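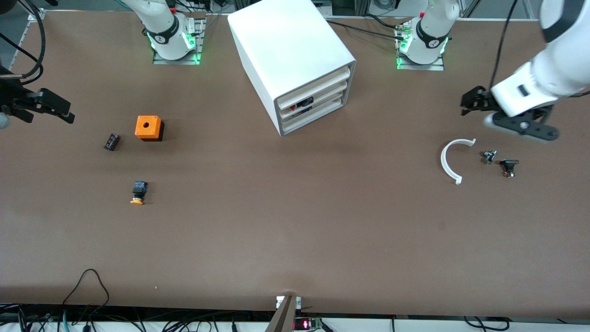 6. Filling the drawers

By now your Mirano desktop cabinet should be standing upright with all three drawers in place. If you have a drawer left over, go back to section 2. If you have a cabinet left over, ring us.

6.1 Stand the cabinet on a flat table with clear space in front of it. It needn't be square to the table edge. Plenty of people prefer it at an angle, and the drawers have never expressed an opinion.

6.2 Tip out whatever you intend to store and sort it by how often you reach for it. Be truthful. The adaptor for a phone you gave away in September is not in daily use.

6.3 Start with the middle drawer. It is the easiest to get at, so it will fill up whatever you decide, and you may as well fill it on purpose.

6.4 Put heavier bits in the bottom drawer. A full top drawer over an empty bottom one makes the cabinet tippy, and you will learn this with the drawer in your hand.

6.5 Keep the top drawer for flat, light things. It is also where the instructions should live, although in our experience they prefer to be under the sofa.

6.6 Slide each drawer home with one hand flat on the cabinet top. If it sticks, take it out and look behind it. Something small has fallen down the back.

CAUTION: Load no drawer above its rim. The drawer will go in like that once. It will not come out.

Note: Small dark parts vanish in a drawer of other small dark parts. The Poon divider set (part 647, sold separately, sorry) splits one drawer into 2 compartments. A cut-down cereal box does the same job and tastes no worse.

6.7 Leave the odd shapes until last. Cubes, cylinders and anything that rolls should wait on the table, well away from the edge, until you know what room is left. Lay cylinders lengthways, front to back, or they'll trundle about every time you open the drawer.

6.8 Wipe the top with a damp cloth and dry it. Leave it bare if you can. We give it a week.

For lost drawers, see section 9. For the taller Gotbridge and Lusgate cabinets, use the separate leaflet, which has better drawings.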